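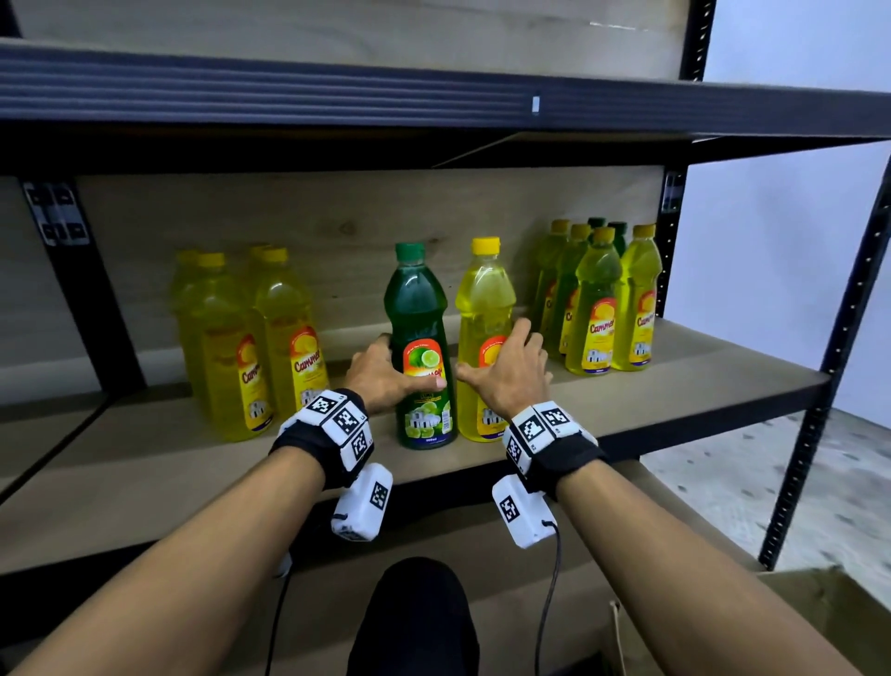

tolance_tess wrote:
Okay but you can't put a bulk-buy co-op in a town this size and expect people to drive in on a weeknight. Saturday morning or forget it. Half of us are at the rink or the pool with kids until seven.

kettlevalley wrote:
Saturday morning is the market though, and I don't want to pull anyone away from that. What about right after it, noon to two? People are already parked, they've got their bags with them, they're in a spending mood!

Stemano
Thread starter
Noon to two works for me. To catch up anyone new: we're trying to get a buying club going for pantry and cleaning stuff in Loureiro. Dish liquid, laundry powder, oats, rice, tinned tomatoes, the boring heavy things. I posted the sign-up in the hall and 84 households have put their names down. I thought we'd get a dozen!! I'm so chuffed I've been telling the checkout staff about it — probably not my smartest move.

dry_creek_don wrote:
Names on a sheet are cheap. We had a go at this when the cannery closed and it died over bread flour. Everybody wanted a different kind and we got stuck with sacks of the one that came in cheapest. Keep the list short.

Stemano
Yes, fair, and I'd love to hear more about what went wrong. No flour in the first order, then. I do want to do it eventually because the savings on flour are gorgeous.

plumjam wrote:
I'd go further and drop food altogether to start. Soap doesn't go off and mice don't eat it.

kettlevalley wrote:
Mice absolutely eat soap. Ask me about my laundry room.

tolance_tess wrote:
Disagree on dropping food. Groceries are where families are hurting. Nobody's budget is being wrecked by dish liquid.

dry_creek_don wrote:
No, but it's what you can store. Who's got a dry room?

Stemano
The Goltance building has offered us the back room, two dollars a week to cover the lights. It's dry, I've been in there after a week of rain. The first order comes to $2,803 if everyone pays up front, and the wholesaler will deliver for free at that level. Collecting money is the part I'm nervous about.

plumjam wrote:
Pay before you order. No exceptions, even for your mum.

dry_creek_don wrote:
What plum said. That's the other thing that sank us.

kettlevalley wrote:
Could we do refills down the track? My neighbours would bring their own jars. I've been saving them for years and the cupboard won't close.

Stemano
I'd love that! Let's see how the October order goes first. I'll put up the price list tomorrow night — shout if there's something you'd buy every month that I've missed.

tolance_tess wrote:
Porridge oats, the big bag. And put me down for unpacking.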